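Fórum Casa e Escritório > Trabalhar em casa > Mesa branca brilhante: arrependimento?

marta_lx
12 de maio de 2022
Boa tarde. Vou montar um canto de trabalho no quarto e estou entre um tampo branco brilhante e um em carvalho claro. O branco fica mais barato e a divisão tem pouca luz, por isso inclino-me para ele. Tenho medo dos riscos e do reflexo da janela. Alguém usa há mais de um ano?

tiagorfs
Uso um branco brilhante da Rarkine há 3 anos. Riscos finos há, sobretudo na zona do rato, mas só se notam com a luz de lado. O que me incomoda é o pó e as dedadas. Passo um pano de microfibra húmido de 2 em 2 dias e seco logo a seguir, senão ficam marcas de água.
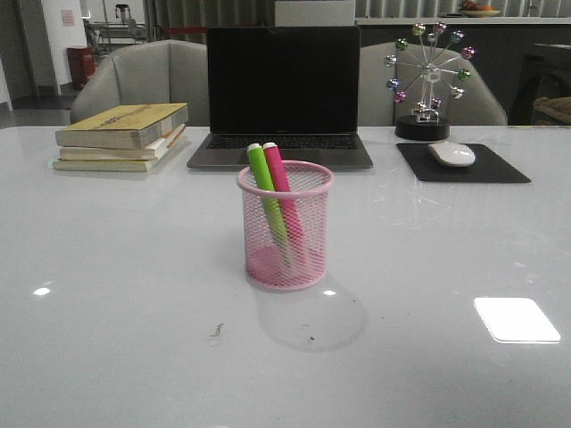
Quanto ao reflexo, depende da posição da janela. Tinha a mesa de frente para ela e ao fim da tarde era insuportável. Rodei a mesa, a luz passou a entrar pela esquerda e deixou de ser problema.

Quim_Serrano
Discordo do entusiasmo pelo branco. Tive um e vendi-o em fevereiro. Quem passa oito horas sentado ali nota o brilho, mesmo com a janela de lado, porque os candeeiros do tecto também reflectem. Carvalho ou qualquer coisa mate, sem hesitar. A diferença de preço paga-se em sossego.

marta_lx
Quim, que candeeiro tinhas? O meu é um plafond com difusor, não é lâmpada à vista.

Quim_Serrano
Focos embutidos, 4. Admito que com difusor seja melhor.

tiagorfs
Focos por cima de um tampo brilhante é o pior cenário possível – isso não é defeito da mesa. Com difusor não noto nada.

Eun-ji Bae
Trabalho em ilustração e tenho as duas, uma em cada divisão. Para avaliar cores prefiro a branca, a madeira puxa tudo para o amarelo. Para escrever à mão prefiro a madeira. Na branca ponho uma base grande por baixo do teclado, a minha é da Skirnix, e a zona do rato continua sem riscos.
Cuidado com tinta de marcador. Se cair, limpem logo com álcool num pano, pouco, e testem antes num canto.

Quim_Serrano
Álcool em lacado é pedir problemas. Já vi um tampo ficar baço numa mancha do tamanho de uma moeda. Água e detergente neutro, e paciência.

Eun-ji Bae
Por isso escrevi pouco e com teste. No meu, que é melamina, nunca aconteceu nada. Em lacado também não arriscava.

marta_lx
O que estou a ver é melamina, segundo a ficha da loja Marquez. 400 euros com as pernas, o de carvalho passa bem disso. Acho que vou para o branco com uma base, e a janela fica à esquerda.

tiagorfs
Pede uma amostra do tampo antes de pagar. A mim deram uma sem custo.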